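# Prusstead hand-held gripper: a long review after a long spring

I've put off writing this until I'd had the thing in my hands for long enough to be fair to it. Our group teaches a small arm to tidy desks, and for that we need people to show it how, many hundreds of times over, picking things up and putting them down in the sort of clutter people really work in. We used to do this by steering the arm itself from a second arm, and goodness, it was slow. The Prusstead is a gripper you simply carry about with a wide camera fixed to it, so you go to the desk and do the job yourself.

By the end of June we had 3508 recordings, of which 3000 were good enough to train on. I did 481 of the bottle pick-ups personally, and my wrist would like that written down somewhere.

## In the hand

It's a comfortable tool, more so than I'd feared. The handle is a touch fat for me (Dalva Coutinho, who has smaller hands than mine, wrapped a bit of cycling tape round hers and then found it fatter still), but the weight sits well forward and the squeeze is light. An hour is fine. Two hours is fine with a cup of tea in the middle. We tried the Murkar last year, which has a stiffer spring, and I used to come home unable to open a jar.

The fingers close evenly and they're easy to swap, four screws a side. My one grumble is that the screws work themselves out over a week or so of steady use, and you don't notice until the recordings start to look a bit wobbly. We now nip them up every morning before we begin, and I'd suggest you do the same!

## What the camera sees

Very nearly everything, and this is where I fell for it. The lens is wide enough that you get the fingers, whatever's between them and most of the room as well, all bent round at the edges. New people find the bending off-putting for a day and then stop seeing it. The learning side doesn't seem to mind in the least.

Clear plastic is the hard case for us. A mug is a mug from any side, but a see-through bottle takes on whatever is behind it, and our first model would reach confidently for a spot just beside one. Dénes Csizmadia's advice was to stop clearing the desks before we recorded, and to leave the cups, cables and notebooks wherever they'd ended up. We did 409 fresh bottle recordings that way and the reaching got a good deal better — I was quite giddy about it. 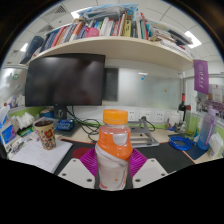

*Orange-capped bottle between the fingers, desk left as it was.*

You'll see how much else the model has to learn to ignore, books and ceiling lights included.

## The software

Less lovely, I'm afraid. The recorder is called Onura and it does its main job without fuss, but the labelling screen is fiddly. You have to mark the start and end of each grasp, and the slider jumps if you so much as breathe on it. There's a shortcut (comma and full stop step you one frame at a time) which I only found in the release notes. Moving a day's work to the computer takes most of a lunch break, so start it before you go out.

## Would I buy it again?

Yes, and we have: a second one is on order from Mendonça, who sold us the first and were very patient about a missing cable. If you've only a few dozen examples to collect, borrow one if you can. For anything bigger I'd happily recommend it. Do ask for the spare finger set at the same time, as postage on its own was silly money.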